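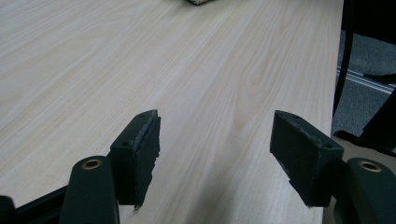

Gatside Community Larder: interim report to the Fankhauser Fund
30/07/2019

Summary of the period

The larder opened in January in the former library at Gatside. By the end of the reporting period 711 households had registered, against a target of 600 for the full year. The delivery round to Zosau began five weeks behind schedule owing to a delay in insuring the van. It now runs twice a week.

Food supply

Dried and packaged goods make up the greater part of the stock, and shelf space for them is adequate. Fresh produce remains harder to secure. Flurina Ammann has agreed terms with two growers near Dolla, who will supply root vegetables and apples from the autumn. A third grower withdrew after the spring frosts. Members have asked for a wider choice of ready-to-eat items, and the buying list has been revised accordingly. 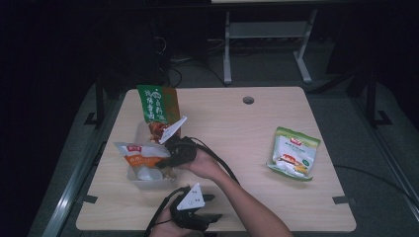 Will the larder need a second cold store?
The present unit is sufficient until the autumn deliveries start. A quotation for a second unit has been requested and will be sent to the Fund when received.

Expenditure

Of the grant of £4000, the largest share has gone on shelving and the first year's rent. Repairs to the rear door cost £300, which had not been budgeted for and was met from the contingency line. Engelbert Gasser has checked the accounts to the end of the period. The full ledger is attached as Annex B.
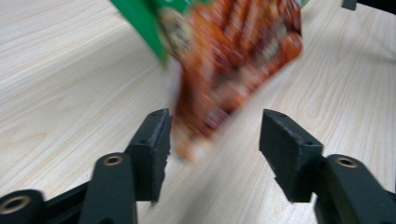

Packaged snack food and a light wooden table.

Next period

Annelies Rainer will take over the Zosau round from Silvan Stöckli. Work on the entrance ramp awaits consent from the landlord. We ask the Fund to approve the transfer of the unspent training allowance to transport costs.

Ruwan Roy
Project Manager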